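Rolling class or river first?

rotard204
30 September 2021
I've been out in a rec kayak on flat water for 3 summers and want to try whitewater. Wumau Paddle Club has pool rolling sessions starting in December. Is it worth waiting for those, or should I just do a beginner river weekend now?

ilov_eddy
Wait for the pool. I swam a lot my first season and it got old.

Fajardo101
Disagree. Plenty of people do a full season without a roll. Learn wet exits and eddy turns, stay on class I and II, and go now while the water isn't freezing.

ilov_eddy
It's already cold where I am. A long swim in October is no fun without a drysuit, and those aren't cheap. 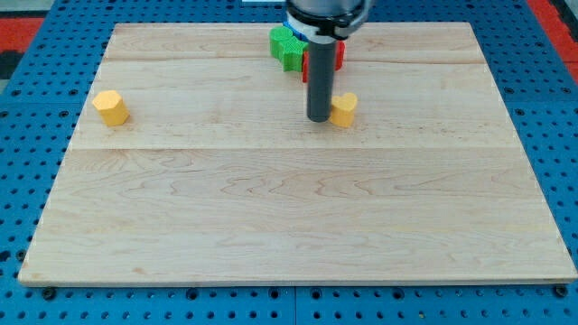

Fajardo101
Rent one. The shop in Ilov has them, but call ahead for sizes.

rotard204
Thanks, both. I'll see if the shop has my size. If they don't, I'll sign up for the pool. Do I need my own skirt for that?

ilov_eddy
No, the club has loaners.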